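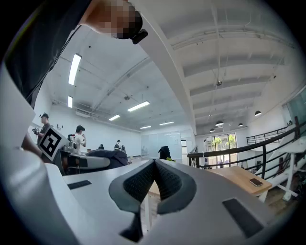

Sourdough starter smells of nail varnish remover - start again?

Posted 21 February 2018 in Bread and Baking

I've had a rye starter going since November, kept in the fridge and fed once a week. I went away and it missed 3 feeds. When I opened the jar there was grey liquid on top and a strong smell like nail varnish remover. No mould that I can see. I use Nunley wholemeal rye and tap water. Do I bin it or can it be saved? I was hoping to bake at the weekend.

Tisard

pan_and_crumb

It's hungry. The liquid is normal when a starter has been left, and so is the smell. Pour the liquid off, throw away all but a spoonful of what's underneath, and put that spoonful in a clean jar with 50 g flour and 50 g water. Leave it out in the kitchen. Do the same again morning and evening until it doubles between feeds. Mine took 6 feeds to come back after a summer in the fridge, but the kitchen was warm then. In February I'd allow longer.

Don't bake with it before it doubles or you'll get a brick. If you see pink or orange streaks, or anything furry, throw the lot out and scald the jar.

Cullell

Just bin it, flour is cheap. I make a new one every time, takes a week.

oldmill31

Agree with the first reply. A new one takes me nearer two weeks at this time of year, so I'd try to save it.

Two things to add. Use water that has stood for a few hours if yours smells of chlorine - ours does and it slows things down. And once it's lively, keep it stiffer in the fridge, with twice as much flour as water by weight. It goes sour more slowly and copes better with a missed feed. I also dry a bit on baking paper and keep the flakes in an envelope as a spare.

For the weekend I'd add a pinch of dried yeast to the dough and use the starter for flavour only.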